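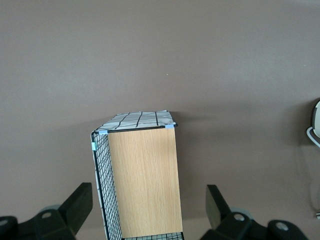 Club night ran until nearly ten again and I'm still buzzing, so you're getting this post with a cup of tea in one hand. We've had our heads down for the Jultska Cup since February, and for the first time I think we've got a robot that might do us proud!

For anyone new to the blog, I'm in the robotics club at Whitlock, and this year's task is tidying. Your arm has to find a storage cube, get hold of it, and set it down on a marked square without crushing it or dropping it. Sounds easy. Then you look at what the cube can be made of. Wire mesh, wood-grain board, draped fabric, all on the same object, and each one wants a different grip (and a different amount of nerve from whoever is driving).

The mesh is my favourite headache. You can see straight through it, so the software kept deciding that the side of the cube was somewhere behind the side of the cube. The board is lovely by comparison, a good flat face with clean edges. As for the fabric, it has a bold black grid printed on it, and our edge finder went completely mad for those wavy lines. I spent a whole evening convinced I'd broken something before I worked out it was trying to pick up the pattern.

So we've been collecting practice runs, loads of them. We're at 3,930 saved attempts now, 291 of them from the last fortnight, and you really can feel the difference. We changed the approach as well: come in with the fingers wide open, get the cube centred between them, stop, check, and only then close. That little stop costs us time on the clock but I love it. It looks as if the arm is having a think.

Still on the list: shadows (the lamp throws a long one and the arm will happily drive at it), a slower release, and new screws for the wrist, as the old ones have started to work loose. Flakby have a very quick arm this year, we hear. Nitstead have gone for suction, and I can't wait to see what they do about mesh.

Next session I'm on shadows, and somebody has promised flapjacks.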